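The Carpet I Almost Talked Myself Out Of

I have spent the better part of my adult life walking on other people's beige. Beige in the first apartment, beige in the second, a sort of oatmeal in the place after that (the landlord called it "wheat," bless him). So when we finally got a floor of our own to cover, I went straight to the sample room at Vorulell, sat down on the rug pile and asked for stripes.

You should have seen the faces at home. Stripes are for stairs, I was told. Stripes are for hotels! My mother-in-law, who has had the same moss-colored carpet since 2000 and loves it like a pet, wanted to know if I'd get dizzy vacuuming. I brought home 11 samples anyway and laid them out along the baseboard, where they stayed for three weeks while I walked past them in socks, in shoes, and once at five in the morning with a cup of tea, because a stripe at dawn is a very different animal from a stripe at noon.
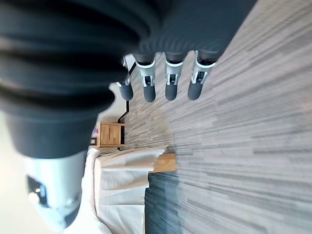 The big question with stripes is which way to run them, and everybody has a theory. The fitter from Pirby swore by running them away from the door, so your eye gets pulled into the room. The woman at the next counter said across, always across, if the room is long and skinny. I tried both with strips of painter's tape on the bare floor and I have to say the tape taught me more than either of them did. Lengthwise, our room felt like a bowling alley. Across, it settled down and started to feel like somewhere you'd read a book.

Then there's furniture, and I hadn't thought about that part at all. A plain carpet will forgive a crooked chair. A striped one tattles on you! I've caught myself nudging an armchair back into line with my foot while talking on the phone, and I now own a carpet rake from Altıntaş, which I bought as a joke and use almost every day.

Cleaning has been easier than I feared. Crumbs vanish into the pattern (a mixed blessing, I know), and the coffee I dropped in November came up with cold water, a white towel and seven minutes of blotting. Don't scrub. I scrubbed a corner of the Madine sample just to see, and it went fuzzy like an old sweater.

My mother-in-law came for lunch after it was all down. She stood in the doorway for a while, took off her shoes, and asked if there was any left over for her hall.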